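The Order of Small Things
Planning software for two-handed work is moving out of the laboratory and into the kitchen

Published January 6, 2021

The planning group at Bilow keeps a list of tasks its software has failed. Opening a jar was struck off in June. Folding a tea towel has been struck off and restored twice. Near the top, where it has stood since the list was begun, is the sorting of chopsticks.

The difficulty is seldom one of strength or reach. A chopstick is light, narrow and nearly featureless along its length, and a perception system has little to hold on to when several lie together. Stullness, the state estimator developed at Bilow, was first written for machined parts with known dimensions. Applied to cutlery it would report a single confident pose for two sticks lying side by side, and the planner downstream would direct a grasp to the space between them.

The present version carries several competing hypotheses for each object and declines to choose among them until a decision is needed. The planner, Kozan, receives the full set. Where the hypotheses agree on a safe approach, it proceeds. Where they do not, it requests another viewpoint or a light contact at the tip, and the estimate is revised. The change added 19 milliseconds to the control cycle, a cost the group regarded as acceptable after some debate.

Kozan's second task is the division of labour between two arms. Earlier planners treated the arms as separate machines obliged to avoid one another, with the result that one generally waited while the other worked. Kozan plans in a shared timeline. An arm may begin its approach while its partner is still lifting, provided the predicted paths keep a set clearance, and either may be reassigned if a grasp is judged unlikely to hold.

The models behind those judgements are fitted to demonstrations made by people using hand-held grippers. The current collection contains 1700 demonstrations from 83 households, each segmented into approach, contact, transfer and release. Segmentation was formerly done by hand. It is now performed by Emgate, an in-house tool that proposes the boundaries and flags any recording in which the jaw opening and the estimated object motion disagree. Flagged recordings are reviewed before they enter the training set.

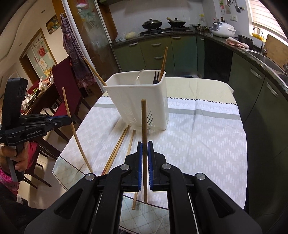
Reviewers of the work have not been unanimous. One reader of the group's technical notes wrote that a planner trained on household demonstrations will inherit household habits, including the inefficient ones, and asked why the timeline should not be optimized from first principles. The group's published answer is that both were tried. Optimized plans were shorter on paper and recovered poorly from a slipped grasp, whereas demonstrated plans contained the small pauses and corrections from which recovery behaviour could be learned.

The next release of Kozan will extend the planning horizon to 6 consecutive grasps. Emgate will be revised at the same time to mark regrasps as a separate segment, and existing recordings will be processed again under the new scheme. Chopsticks remain on the list.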